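Chapter 6
Teaching by Showing

In the earlier chapters, every motion of the arm was written by us, line by line. In this chapter we let a person show the motion, and the program learns from it.

There are two usual ways of showing. In the first, you hold the arm with your own hands and move it through the task. In the second, you stay at a desk and drive the arm with a hand controller. The first way feels natural, but your body can block the sensors. The second way takes more practice, and it also works for an arm that exists only in simulation.

One complete showing is called a demonstration. For the exercises you will record 20 demonstrations of opening a kitchen cabinet in the Mevura simulator. Each should be no longer than 48 seconds. Please keep the failed ones in a separate folder, as we will need them in Chapter 8.

Before you start, read Section 6.1 on the colour and labelling of log files, and check that your controller is centred. A small drift at the beginning becomes a large error near the handle.

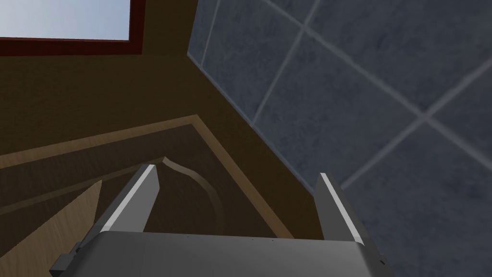 Department of Applied Automation, Gotthorpe
Figure 6.1. The view from behind the gripper in simulation. The two fingers are open and hold nothing, with the panelled wood and the tiled wall in front of them.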